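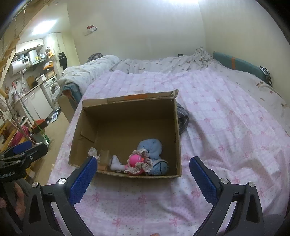
Box pickups on the bed: tips for home recording

Search tips Search Clear

Sat 15 April
By Doina Kos

Quick notes for anyone doing the box task at home with the hand-held grippers. Typed between sessions so excuse the mess.

Setup

Bed is fine. Better than my table — right height if you stand, and the quilt stops the box sliding when you bump it. Pull the quilt flat first. Do the pillows later.

Cardboard box, open top, flaps folded out. Torn flap, old tape, doesn't matter. Tall sides are good, makes you come in from above.

Leave the rest of the room how it is. I used to tidy the kitchen end before every batch, waste of twenty minutes. The model should see laundry and a mop.

What goes in

Soft stuff first. Plush toys, a small doll, hair scrunchies, anything rolled up. Then one or two hard shiny things so it isn't all squish. Lace and frills are a pain, they catch on the pads, keep a couple in anyway.

Shuffle between takes. Tip the box, shake, go. If you lay things out by hand you end up with the same neat row every time and the examples are no use to anybody.
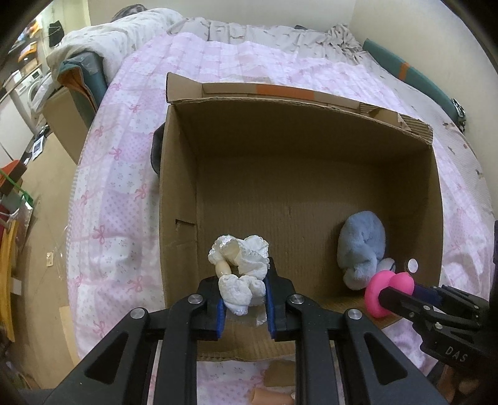 Grip from the middle of the thing, not the trim. Close slow, lift, wait one beat, then move. Fast closes look fine to you but the jaw positions come out jumpy and the take gets binned.

Two hands: decide who goes first. Left picks, right waits outside the rim, then swap. Knock them together and you start teh take over.

Missed grabs — keep them if you recover. Miss, back off, try again, that's a good example. Dropped it on the floor, stop and delete.

Numbers from my last batch: 276 takes, 154 kept. Most of the bad ones were me rushing after lunch. Now I stop at 18 in a row and shake my hands out.

Wipe the pads with a damp cloth, lint builds up quick off plush. Check the screws too while your at it.

Label as you go. "Scrunchie, right hand, one retry" is plenty.

Recent tips
Getting lint off finger pads
Folding towels with two grippers
Charging overnight: a checklist
Sorting socks, 73 takes in
Good boxes and bad boxes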